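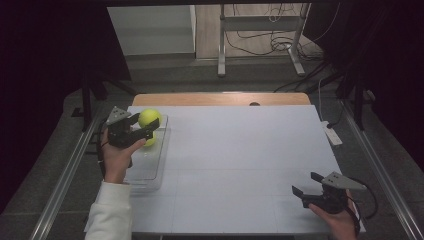

Hunano Community Help
Hand-held grippers > Faults and error codes
Left gripper width freezes part way through a recording

Harish Arumugam
Posts: 8

We use a pair of Stekeck hand-held grippers to record tennis balls being picked up and put in a clear plastic box. The recordings then train a robot arm to do the same. Jikisau does the logging.

The trouble is with the left gripper. In some recordings the jaw width stops changing part way through. The jaws move normally in my hand and the camera picture carries on, but the logged width stays at the last value it had. After a second or two it jumps to the right figure and carries on as if nothing had happened. Jikisau gives no warning.

I only noticed when the arm started letting go of the ball before it reached the box. I went back through everything we had, 1,489 recordings, and found far more bad ones than I expected. All of them are on the left side. The right gripper is clean.

What I have done so far:
Restarted the logger between recordings
Run the width calibration again on both sides
Updated Jikisau in December, no change
Wiped the jaws and checked that nothing was rubbing

It tends to happen when I reach across the table for a ball that is further away.
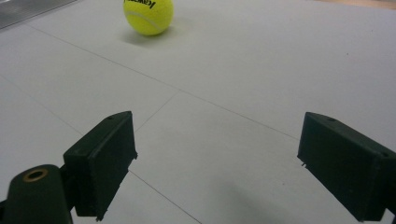
If I keep the gripper close to me I can go a whole morning without seeing it. That makes me think it isn't the calibration, but I don't know how to prove it. I would also like to know if the bad recordings can be saved or if they have to go.

tallis_bench

Sounds like calibration to me. We had odd widths on ours and doing the calibration again fixed it. Make sure the jaws are fully shut when you press start, ours were open a crack.

Comment from Harish Arumugam: Thanks, but I did it twice with the jaws fully shut. The values are right when they are updating. They just stop.

mrs_oddjob
Accepted

It's the cable, or the plug at the back of the gripper. Calibration would give you wrong numbers all the time. Yours are right and then stop, so the width signal is dropping out and the logger is filling the gap with the last good value. The camera has its own feed on the Stekeck, so it won't show the fault.

Swap the two cables over and record with both. If the fault moves to the right gripper, it's the cable. If it stays on the left, it's the socket. Then rest the gripper on the table, start logging and bend the cable gently close to the plug. You want to watch the "last update" column and not the width itself. Anything above 1,000 ms is a dropout.

Turn off "hold last value" in the Jikisau settings too. With it off you get a blank and the recording is flagged. I don't know why it is on by default. 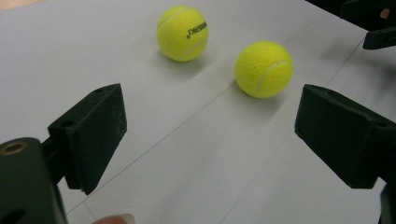
Two balls on the table, seen from one of the grippers.

As for saving the recordings, throw out any where the freeze covers a grasp or a release. If it froze while the jaws were standing still, you can keep it. And stop running the arm on that training until you have cleared them out. An arm that opens early with a tennis ball is a nuisance, but with something heavier you could hurt someone.

Comment from Harish Arumugam: Swapped them and the fault went to the right gripper, 9 dropouts before lunch. So it's the cable. New one ordered from Amin. Setting is off now.

Comment from mrs_oddjob: Leave some slack when you fit it and tape it to your sleeve, not to the gripper.

pell_44

Same fault here on an older pair. Mine was the socket and it had to go back for repair.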